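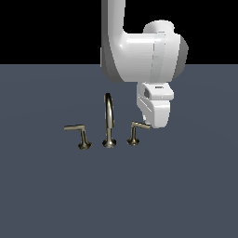 Hasow 2 review: a practice bench for the home arm, minus the bench

By Ottar Aasen

I bought Hasow 2 for one job. Our group at the Westdale workshop is building an arm that can work levers and handles: taps, door hardware, the sort of thing a person with bad wrists would be glad to hand over. The arm is bolted to the back bench and only one of us can use it at a time. A simulator we could each run at home sounded like the obvious fix, and Walusska's sales page promises that you can "train tonight and deploy tomorrow." I have now used it most evenings since September, and I have deployed very little.

First, what you pay. The full license is $1,000, once, with updates included until the next numbered version. For a shop that splits the cost it isn't crazy. For one person in a garage it's a lot of money, and that person could put it toward motors. There is a free tier, but it won't let you import your own arm, so I don't see the point of it.

Installation took me an evening. The installer asks where your graphics driver is, ignores the answer, and goes looking for it anyway. Once it was running, I had no crashes except when resizing the window during playback, and that one I can repeat whenever I like.

The object library has 2,554 items according to the counter in the corner. I was suspicious of that number and I still am. A good part of it seems to be the same hardware in another finish, and the search box can't tell a faucet lever from a door lever. Type "handle" and you get both, plus saucepans. The models themselves vary. Our faucet set, a spout with a lever on either side, has good outlines and decent metal shading. What it doesn't have is anything under it. You drop the pieces on a flat plane and that's your kitchen. No sink, no counter edge, no wall behind. You can build those yourself from boxes, and I did, but then I am doing the work I paid to skip.

Does that matter? For us, yes. Most of our trouble at Westdale comes from the gripper hitting something next to the thing it wanted. On a bare plane an arm can come in from nearly any side and look brilliant. I had a run of clean approaches at home, carried the file in on a stick, and the real wrist went straight for the backsplash. Walusska's manual mentions "environment clutter" in one short paragraph and suggests buying the room pack.

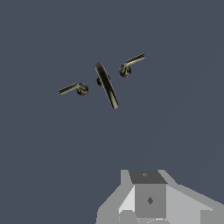
The camera controls are better than I expected. You can park a view anywhere, save it, and switch between views with the number keys. Looking from close to the gripper is useful for judging how the fingers line up before a move. I do wish there were a way to get a scale or a floor grid in there. With metal parts against one flat blue, I lose all sense of distance, and I have more than once lined up on the wrong piece. If a grid exists, it isn't in the menus or the manual.

Contact is where I stop trusting the thing. A lever in Hasow turns with the same resistance through its whole travel unless you edit the joint file by hand. Real ones don't. The old tap on our test board sticks, gives, and then swings too far. You can type in a friction curve, and with enough fiddling I got something similar, but I needed the real tap in front of me to copy from. So much for practicing without it.

Importing the arm went fine, I'll give them that. We use a Sepp controller, and the plug-in for it read our joint limits correctly the first time. Replaying a motion from Hasow on the real arm needed 3 changes to the config, all of them in the forum and none of them in the docs.

Good
Steady once it's running
Saved camera views
The Sepp plug-in

Less good
Bare scenes unless you pay again
Search
Flat, lifeless contact on levers
Support answered my first message and not the second

What I use it for now is checking reach. Can the arm get to that lever without folding its elbow into itself? For that it's quick and it has been right so far. Anything involving touch I do at the bench, after waiting my turn like before.

Would I buy it again with my own money? At a third of the price, maybe. A group with several people waiting on one arm could justify it, provided somebody is willing to build the scenes. If you are on your own and your arm is free every evening, spend the time on the arm. I'm told the next update has friction presets for household hardware. I'll believe it when our sticky tap is one of them.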